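4.2 Recording demonstrations with the wrist camera

Complete section 4.1 (camera mounting) before you start. The steps below apply to both Kalex arms running the Fornex recorder.

1. Clear the fault log and home the arm.

2. Open the gripper fully. Check that both fingertip pads are in view and that the gap between them is centred. If one pad sits higher than the other, return to 4.1 and level the bracket.

3. Set the objects out on the tabletop as listed on the task sheet. Boxes and containers that are not part of the task may stay on the table as background.

4. Set the recorder to 15 frames per second and lock the exposure.

CAUTION: Do not change the exposure between episodes. Episodes with mixed settings cannot be merged later.

5. Start the episode, wait 2 seconds with the arm still, then guide the arm to the object.

6. Close the gripper, lift, and hold for 4 seconds before you stop the recording.

Note: Frames with strong streaking beyond the fingers should be kept. In the October trials, policies trained with the streaked frames left in did better on fast approaches than those trained on the filtered set (Pawlak, internal report 13).

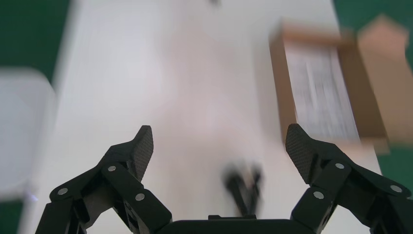
7. Play the episode back at half speed. Reject it if a fingertip pad leaves the picture at any point during the approach.

8. Enter the object name and the result of the grasp. Leave the comment field blank unless the arm was stopped by hand.

9. Copy accepted episodes to the Laskowska share. Rejected episodes stay on the local disk until the next calibration.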